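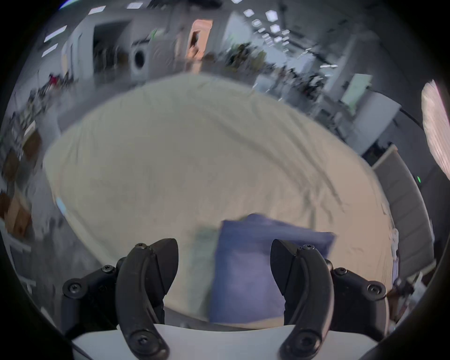
*Garra manual de dois dedos curvos, em preto, com corpo branco.*

# Perguntas frequentes sobre as estimativas de património

Estas respostas aplicam-se aos perfis publicados no Toltomel. Para pedidos de correção, ver a última secção.

## Método

### O que significa «património líquido» num perfil?

É o valor estimado dos ativos de uma pessoa menos o valor estimado das suas dívidas, numa data de referência. Entram no cálculo as participações em empresas, os imóveis, os títulos cotados, os direitos de autor com rendimento documentado e o numerário conhecido. Saem hipotecas, empréstimos com garantia registada e impostos já liquidados mas por pagar.

O salário anual não é património. Um apresentador pode ganhar muito durante vários anos e ter um valor líquido baixo, ou negativo, se as dívidas forem altas.

### De onde vêm os dados?

De registos comerciais e prediais, contas depositadas, prospetos, sentenças publicadas e declarações dos próprios visados. Notícias de imprensa são usadas quando citam um documento que conseguimos consultar. Publicações em redes sociais não são aceites como fonte de valor, embora possam servir para localizar um imóvel ou uma sociedade.

### Como é avaliada uma empresa não cotada?

Procura-se primeiro uma transação recente: aumento de capital, venda de quotas, entrada de um investidor. Se existir, o preço implícito é aplicado à participação da pessoa. Se não existir, aplica-se um múltiplo de resultados de empresas comparáveis, seguido de um desconto de iliquidez de 30 %.

O caso da Brestex ilustra o segundo procedimento. A sociedade não vende quotas a terceiros desde a fundação, pelo que o valor atribuído à fundadora, Austra Urbonaitė, resulta das contas depositadas e do desconto referido. A ficha indica-o na linha «Base de avaliação».

### E se a participação estiver numa holding?

Segue-se a cadeia até à pessoa singular, desde que cada elo esteja documentado. A participação de Urbonaitė na Brestex passa pela Grusent, que tem outros sócios. Só é contada a parte proporcional, depois de deduzida a dívida da própria holding. Quando um elo da cadeia não pode ser confirmado, o ativo fica fora do total e é mencionado em nota.

### Os imóveis são contados pelo preço de compra?

Não. O preço de compra é o ponto de partida, atualizado por um índice regional de preços. Obras só são somadas com licença e orçamento conhecidos. Um imóvel comprado em compropriedade é dividido segundo as quotas registadas. Na falta de registo das quotas, em partes iguais.

### Como se tratam os cachets, os contratos editoriais e os direitos de filmes?

Um adiantamento já pago é tratado como rendimento e sofre uma dedução fiscal à taxa marginal do país de residência. À parte restante aplica-se uma taxa de poupança padrão de 20 %, salvo prova de outro valor. A taxa é uma convenção interna. Foi escolhida para manter os perfis comparáveis entre si e não descreve os hábitos de ninguém em particular.

Direitos futuros só contam se houver histórico de pagamentos. Um livro vendido para adaptação, mas ainda sem rodagem, vale o montante da opção e nada mais.

### Indemnizações e restituições ordenadas por um tribunal são descontadas?

Sim, a partir da sentença definitiva e pelo montante ainda em dívida. Enquanto houver recurso, o valor aparece em nota e não altera o total. Se a pessoa tiver cumprido a restituição, a dedução é retirada na revisão seguinte.

## Leitura dos perfis

### Porque é que alguns perfis mostram um intervalo e outros um valor único?

O valor único é usado quando a maior parte dos ativos tem preço observável. O intervalo é usado quando predomina a avaliação por múltiplos. Nas listas ordenadas conta o ponto médio do intervalo, o que pode colocar duas pessoas em posições próximas com graus de certeza muito diferentes. Convém abrir a ficha antes de comparar.

### Quantos perfis existem?

Há 775 perfis ativos. Os arquivados continuam acessíveis por ligação direta, mas não entram nas listas nem são revistos. Um perfil é arquivado quando a fonte principal deixa de ser consultável ou quando a pessoa morre e a herança é partilhada.

### Em que moeda são apresentados os valores?

Em euros, convertidos ao câmbio do último dia do trimestre. A variação cambial pode mudar o total de um perfil sem que tenha havido qualquer compra ou venda. Nesses casos, o histórico mostra a indicação «câmbio».

### Com que frequência são revistos?

A revisão geral é feita em agosto. Fora desse ciclo, um perfil é reaberto se houver venda de empresa, divórcio com partilha registada, insolvência ou entrada em bolsa. Os ativos cotados são recalculados automaticamente — o resto da ficha mantém-se até à revisão.

### Porque é que outro sítio apresenta um número muito diferente?

As causas mais comuns são a contagem de rendimento bruto como património, a omissão de dívidas e a atribuição da totalidade de uma empresa a um único sócio. Há também números antigos copiados de página em página, sem data. Não comentamos estimativas alheias caso a caso.

## Correções e contactos

### Sou a pessoa descrita. Posso pedir uma alteração?

Pode. O pedido deve identificar a linha contestada e juntar um documento que a contradiga: certidão, contas, contrato ou declaração de um revisor. Os anexos podem ter dados rasurados, desde que fiquem legíveis o titular, a data e o montante.

Os pedidos são tratados por Piret Mets, responsável pela verificação, no prazo de 30 dias após a receção do processo completo. Durante a análise, a linha contestada fica assinalada na ficha.

### Posso pedir a eliminação do perfil?

O pedido é aceite quando a pessoa não exerce nem exerceu atividade pública, ou quando o perfil resulta de um erro de identidade. Nos restantes casos pode ser retirada informação sobre familiares, moradas e menores. Moradas completas não são publicadas em nenhum perfil — se encontrar alguma, assinale-a como urgente no formulário.

### Aceitam pagamento para incluir ou alterar um perfil?

Não.

### Como devo citar uma estimativa?

Indique o nome do perfil, o trimestre de referência e a palavra «estimativa». O manual de citação segue o modelo Lukoševičius, disponível na página de recursos, que inclui o formato para tabelas. A reprodução de listas completas requer autorização escrita.

### Os valores servem para decisões de crédito ou de investimento?

Não foram concebidos para esse uso. Não substituem uma auditoria, uma avaliação pericial nem uma consulta aos registos oficiais.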